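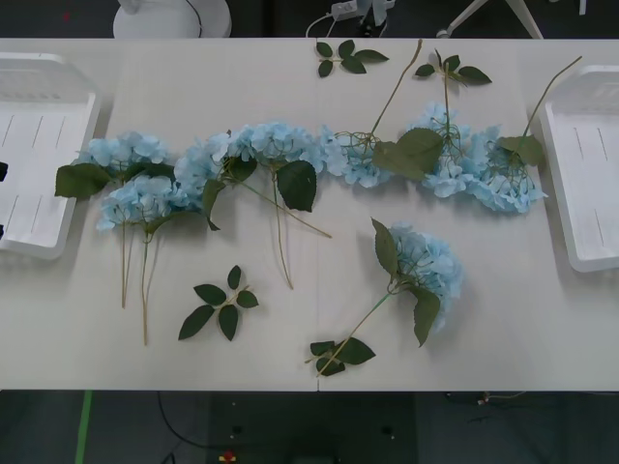

Are you still keeping the blue ones, then, Mestevance asked under my last entry, and went on to say that artificial hydrangeas only look right in a big bunch, and that the stems want bending before they go anywhere near a vase. I am still keeping them. The rest of the comment was about dusting, and I have taken the point.

Sunday. Up late, porridge, then the flowers until it got dark. The plan was to sort the hydrangeas for the two windowsills at Grostasier and decide which stems were fit for the front one. They had been stored flat since October and I expected them to be worse than they were. The heads have kept their shape. The leaves are another matter, as a leaf that has been folded one way for months wants to stay that way.

I started by laying them out with space between them. It takes longer than tipping them into a heap but I can see the lengths, and it is the lengths that cause the trouble. The Grostasier vases are narrow and a stem that is too long pushes the head up above the others, so it looks as if it is trying to leave. Last time I cut 4 of them with the wrong pliers and left the wire poking out. I am not cutting any this time. I will bend the ends back on themselves and push them down to the bottom.

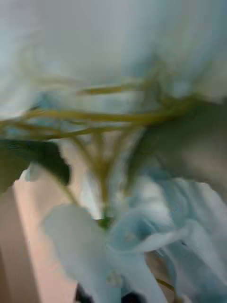 Stems, leaf and pale blue petals, mid-sort.

Stopped at 2 for soup and the end of the loaf. Looked up what Kusuma charge for new ones while I ate. A box of 14 stems costs more than I want to spend on something that stands on a sill, and the blue in their pictures is darker, so I couldn't mix them with mine. I closed the page. If I ever do the whole room again I might go over to white and be done with matching.

Rang Modo's shop about the tall vase and got the machine. They are closed until the middle of the week. I left a message asking whether the chip on the rim could be ground down or whether I should just turn it to the wall. I will probably turn it to the wall whatever they say.
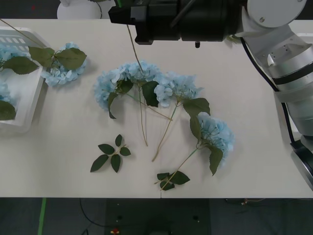 My way of doing the front sill is to build it lying down first. I get the order right on the table, biggest head to the left, and then pick the stems up one at a time and put them in the vase in that order. With three side by side in a curve, the large head at the left end, I could judge how they would sit together before anything was upright. The ones in the white basket had their leaves hanging over the edge, and those can go at the back where the droop won't matter. I tried it the other way about last year, straight into the vase, and had to pull the lot out again.

The leaves took most of the afternoon. I do them with my fingers, pressing along the middle from the stem out to the tip, and a few will not lie right whatever I do. I thought about the hairdryer — I used it on the ivy and it worked, but it also made one leaf go shiny and I never got it back. Left it in the drawer.

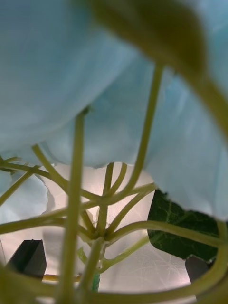

How do you get the dust out from between the petals? A soft paintbrush, dry, working from the middle of the head outwards, and then a shake over the bath.

I did the brushing last, which was the wrong order, as some of the leaves I had pressed got knocked about again. Next time brush first. Bath rinsed. The brush needs a wash too and is standing in a mug by the sink.

Front sill is settled in my head. Back sill isn't. I have fewer good leaves for it than I thought and it may end up as two heads in the brown jug. Need to buy tissue paper, and a longer box with a proper lid. Bed at a sensible time, window open a bit.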